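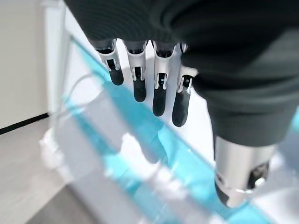 Toltano, 16. Februar 2022

Abbildung 2: Mehrfingrige Hand mit textiler Umhüllung über einem transparenten Behälter mit blauem Band. Aufnahme aus Handgelenknähe.

4.2 Greifen und Handhaben transparenter Behälter

Die Frage, ob Maschinen Hausarbeiten bereits übernehmen können, lässt sich für den Umgang mit durchsichtigen Gefäßen bislang nur eingeschränkt bejahen. Vorratsdosen, Schalen und Messbecher gehören in Haushalten wie in kleinen Werkstätten zu den am häufigsten bewegten Gegenständen. Für die visuelle Lageschätzung zählen sie zugleich zu den schwierigsten. Wände und Kanten sind im Nahbereich oft nur an Reflexionen erkennbar, und der Hintergrund scheint durch das Objekt hindurch. Abbildung 2 verdeutlicht das Problem: Die Behälterkanten erscheinen als helle, unscharfe Streifen, während das blaue Band den einzigen kräftigen Farbkontrast bildet.

Die Versuchsreihe umfasste 488 Durchgänge und wurde in den Räumen der Firma Hartley durchgeführt. Jeder Durchgang bestand aus Annäherung, Greifen, Anheben und Absetzen auf einer markierten Fläche. Als erfolgreich galt ein Durchgang, wenn der Behälter ohne Eingriff der Versuchsleitung innerhalb der Markierung stand. Die Versuchsleitung oblag Caoimhe Ní Mhurchú, die Auswertung der Bilddaten Donal Foley. Unterbrochene Durchgänge wurden als Fehlversuche geführt und nicht wiederholt.

Die Fehlversuche konzentrierten sich auf die Phase unmittelbar vor dem ersten Kontakt. Häufig schloss die Hand zu früh, sodass die Fingerkuppen auf den Rand trafen, anstatt die Wand zu umfassen. In anderen Fällen wurde eine Spiegelung als Kante interpretiert und der Daumen seitlich versetzt angesetzt. Nach dem Schließen der Finger traten deutlich seltener Fehler auf. Die taktile Rückmeldung genügte in der Regel, um die Griffkraft anzupassen. Farbige Merkmale am Gefäß oder in dessen Inneren verbesserten die Lageschätzung, führten jedoch zu systematischen Abweichungen, sobald ihr Verlauf nicht mit der Geometrie des Behälters übereinstimmte.

Zu berücksichtigen ist ferner die Verdeckung durch die Hand selbst. Bei handgelenknaher Kameraposition nehmen Finger, Daumen und Umhüllung einen erheblichen Teil des Sichtfelds ein. Egan und Hegarty schlagen in ihrem internen Bericht vom Dezember vor, die Lage des Behälters vor der Annäherung aus größerer Entfernung zu bestimmen und im Nahbereich lediglich zu korrigieren. Dieses Vorgehen wurde in der zweiten Versuchshälfte übernommen. Der Zeitbedarf je Durchgang stieg dadurch, die Zahl der Fehlkontakte ging zurück.

Für den unbeaufsichtigten Einsatz im Haushalt reicht die erzielte Zuverlässigkeit nach Einschätzung der Verfasser nicht aus. Auch bei Tätigkeiten in der Werkstatt, bei denen Gefäße an festen Plätzen stehen, bleibt eine Aufsicht erforderlich. Gefüllte Behälter ohne Deckel wurden nicht systematisch untersucht. Die hierfür maßgeblichen Beschleunigungsgrenzen werden in Abschnitt 7 behandelt.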